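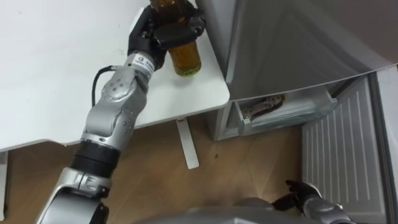
3.2 Flaschen und Getränkebehälter im unteren Kühlfach

Die zweite Teilstudie befasst sich mit der Einlagerung von Glasflaschen in Haushaltskühlschränke, deren unteres Fach separat zugänglich ist. Gegenüber den in Abschnitt 3.1 behandelten Konserven und Schachteln weisen Flaschen drei Besonderheiten auf: einen hohen Schwerpunkt im gefüllten Zustand, eine glatte Oberfläche und eine Geometrie, die je nach Füllstand stehend oder liegend gelagert werden muss. Der Übergang von der Tischfläche zum Fach ist zudem mit einem Höhenunterschied verbunden, der in den meisten Küchengrundrissen nicht durch eine Zwischenablage ausgeglichen wird.

Die Anordnung folgt dem von Cheung vorgeschlagenen Schema (Abbildung 1): Ein weißer Tisch dient als Abstellfläche, der graue Kühlschrank steht rechts daneben, das untere Fach ist geöffnet. Die braune Glasflasche befindet sich schräg über dem rechten Teil der Tischplatte, nahe der dem Kühlschrank zugewandten Kante. Der Griff liegt in der Mitte der Flasche, der Boden bleibt frei.

Abbildung 1: Glasflasche in Schräglage über dem Tisch, rechts der Kühlschrank mit geöffnetem unterem Fach.

Für die Auswertung wurden 48 Einlagerungsvorgänge herangezogen. Als Vorgang gilt die Zeitspanne vom ersten Kontakt mit der Flasche bis zum Loslassen im Fach; das Öffnen und Schließen der Kühlschranktür wurde getrennt erfasst und geht nicht in die Dauer ein. Die Vorgänge verteilen sich auf sieben Behältertypen, darunter Bügelflaschen, Saftflaschen mit weitem Hals und schlanke Ölflaschen. Behälter aus Kunststoff wurden ausgeschlossen, ebenso Flaschen mit beschädigtem Etikett, sofern dieses in die Griffzone hineinragte.

Die Griffhöhe wurde in drei Klassen kodiert: Hals, Mitte und Fuß. Die Klasse Mitte umfasst den zylindrischen Abschnitt zwischen Schulter und unterem Viertel der Flasche. Sie erlaubt die Neigung in beide Richtungen und lässt den Boden für das Aufsetzen frei. Griffe am Hals verkürzen zwar den Weg beim Anheben, führen beim Absetzen auf Gitterböden aber häufiger zum Nachpendeln. Griffe am Fuß kamen fast ausschließlich bei liegender Lagerung vor und wurden meist noch vor dem Einschieben korrigiert.

Besondere Aufmerksamkeit verdient die Tischkante. In sieben Vorgängen wurde die Flasche vor dem Umsetzen noch einmal auf der Platte abgestellt, und zwar stets in der rechten Tischhälfte. Dieses Zwischenabsetzen verlängert den Vorgang, verringert jedoch den seitlichen Versatz beim Eintritt in das Fach. Im Ablaufmodell Hetik, das von einer durchgehenden Bewegung ausgeht, ist ein solcher Schritt nicht vorgesehen. Wir führen ihn daher als eigene Phase ein und bezeichnen sie als Kantenhalt.

Die Neigung der Flasche ist vom Kantenhalt zu unterscheiden. Sie ergibt sich aus der lichten Höhe des Fachs: Übersteigt die Flaschenlänge diese Höhe, muss die Flasche vor dem Eintritt gekippt werden, andernfalls stößt die Schulter an den darüberliegenden Boden. Bei braunem Glas kommt hinzu, dass sich der Füllstand je nach Lichteinfall nur ungenau ablesen lässt. Der Füllstand wurde deshalb durch Wägung vor Versuchsbeginn bestimmt und nicht aus dem Bildmaterial geschätzt.

Zwei Vorgänge mussten verworfen werden. Im ersten Fall war das Fach bereits so dicht belegt, dass vorhandene Behälter verschoben wurden, im zweiten fehlte die Angabe zur Ausgangsposition. Beide sind in der oben genannten Gesamtzahl nicht enthalten. Eine Wiederholung unterblieb, da die Belegung des Fachs nicht in gleicher Weise wiederherzustellen war.

Für die Einrichtung von Vorratsbereichen folgt daraus, dass die Abstellfläche unmittelbar neben dem Kühlschrank bis an die Kante frei gehalten werden sollte. In der Kodierung nach Grodar wird dieser Bereich der allgemeinen Arbeitsfläche zugeschlagen — eine Zuordnung, die den Kantenhalt unsichtbar macht. Wir weisen ihn im Folgenden gesondert aus. Die Übertragung auf Schubfächer mit Vollauszug, bei denen die Flasche von oben eingesetzt wird, ist Gegenstand von Abschnitt 3.3.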